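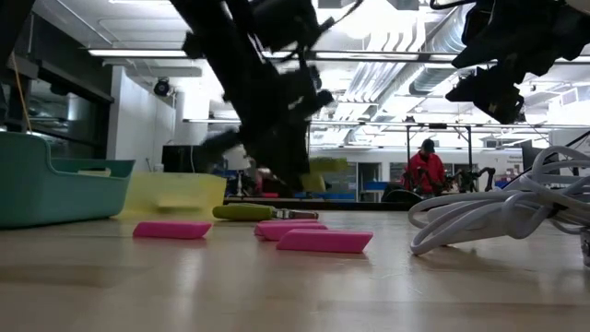

Progress report to the Durrani Fund, June 13, 2019
Skirkholm footpath and hedge project

Hello again, and thanks for being so patient while I got this together! It's been a muddy old spring but I've got plenty to tell you.

The big job was the lane from Skirkholm down to the Meltville road. We've now planted 500 hedge whips along the north side (hawthorn mostly, with a bit of hazel and dog rose where the ground is drier) and they're nearly all in leaf. We lost roughly 70 at the bottom end, where the ditch backed up and sat on them for ages. I'd like to replant those in the autumn, once the council has been out to look at the culvert. I've chased them and I'll chase them again.

Both of the old stiles have gone and there are two kissing gates in their place, so people with dodgy knees can do the full loop again. The second gate drags a bit on its post and wants rehanging. The supplier in Treltstead has promised to come back and sort it, no charge.
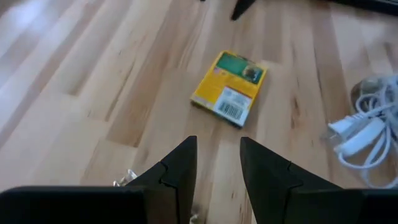

Money next. We're under on plants and over on stone, mainly thanks to the soft patch by the pond, which swallowed far more hardcore than I'd allowed for. Could I move what's left from the plant budget across to surfacing? I'd keep back enough for the autumn replanting. The spreadsheet is attached, with the stone on its own tab this time, as you asked.

Merike Laur has finished the bird survey and her full notes will follow by the end of June. She's had yellowhammers singing by the top field, which has made me very happy indeed (I still haven't seen one, I always turn up too late in the morning).

Still to do: the signpost at the Meltville end, the leaflet, and cutting back the brambles once the nesting's over. The leaflet is behind and that's my fault, I keep fiddling with the map. You'll have a draft to look at before the next payment is due.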